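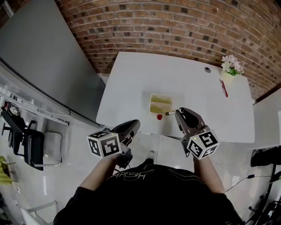
One reader of the August version of this guide wrote that hand-held gripper demos are a shortcut, and that any policy trained on them will fall apart the moment a real arm takes over. Maybe. The reader offered no numbers, and neither do most of the papers claiming the opposite. So test it on your own table.

## Checking a pen-placing result

The Ciltum write-up says 925 demos are enough for placing a pen in a divided organizer. I don't trust that figure until someone reports how many demos were thrown out first. We ran a smaller check at Gerkora, and these are the steps.

1. Fix the marker cubes to both grippers and tighten them. A cube that shifts mid-session ruins the pose track, and the replay may still look fine.
2. Put the organizer near the middle of the table. Leave a few distractors out: a ball, a second pen, flowers. A bare table flatters every method.
3. Record one short test and replay the track before you collect anything else.
4. Vary how the pen is held. If every demo uses the same grip, you are measuring that grip.

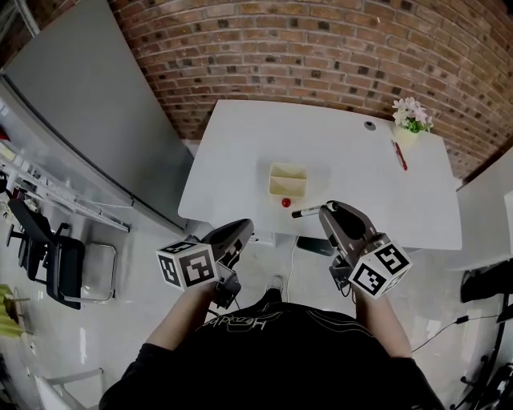
*Right gripper holding the black marker; organizer and red ball near the middle of the table.*

5. Log every rejected demo with a reason. We dropped 19 in our first batch, 4 of them for lost tracking.
6. Hold back 2 table layouts and don't look at them until training is done.

## Reading the score

Buckley's script counts a trial as a success if the pen touches the organizer. Change that. Require the pen to be inside a compartment and released, then report both scores side by side.

The Trarulau baseline uses the looser rule, so don't compare your strict score with theirs. Rerun the baseline under your rule, even if it costs you another afternoon.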